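Where Do All the Cords Go?
Project report, Everyday Systems elective
21 Dec 2024

My project started with a drawer that wouldn't open. My housemates and I have lived in the same place since June, and every time someone moved in or bought something, another power cord went in that drawer. When I finally got it open (with a ruler and some bad language) I pulled out a wad of black cable the size of a cat. I figured if our house had one of these, so did everyone else's, and there was my topic!

What I wanted to find out was pretty simple. If you have a heap of cords and two boxes, what is the fastest way to get them sorted so that people can still find the right one later? I asked around for donations and ended up with 40 cords, nearly all of them black, which made it harder and also a lot more realistic. My budget was zero, so I used old cardboard boxes with lids.

I tried two methods. In the first one I untangled the whole heap, laid the cords out straight, coiled each one and put it away. In the second I worked straight from the box — find a plug, pull gently, coil what comes out, and move it over to the other box before touching the next one. I timed both with my phone and did each of them on the same cords, after shaking the box up again so that it was fair.

The first method took 485 seconds longer than the second. I really didn't expect that! Laying everything out felt organized, but I ran out of table almost right away and the straight cords started crossing each other again. Going box to box meant I only ever had one cord to think about. The plug end matters a lot too. If you grab a cord by the middle you get a loop, and the loop brings three friends with it.

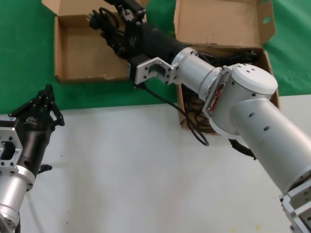
Gráinne Sheehan read my first draft and thought I was measuring the wrong thing. Speed was fine, she wrote in the margin, but a box of neat black coils is still a box of black coils, and had I checked whether anybody could find the one they needed? She also wanted to know how tight I was coiling, as she'd ruined a good laptop cord by wrapping it hard around her hand every night.

So I went back and did a second part. I coiled everything looser, in wide loops, and put a paper tag next to each plug saying what it belonged to. Then I asked my housemates to find a certain cord with and without tags. With tags they went right to it most of the time. Without tags they pulled out coil after coil and held up the plugs to compare them, and the box was a mess again by the end.

If I did it over I'd get deeper boxes, and I'd use a wider mix of cords. I'd also write the tags before coiling and save myself a bunch of squinting. The drawer at home opens now, and it has batteries in it.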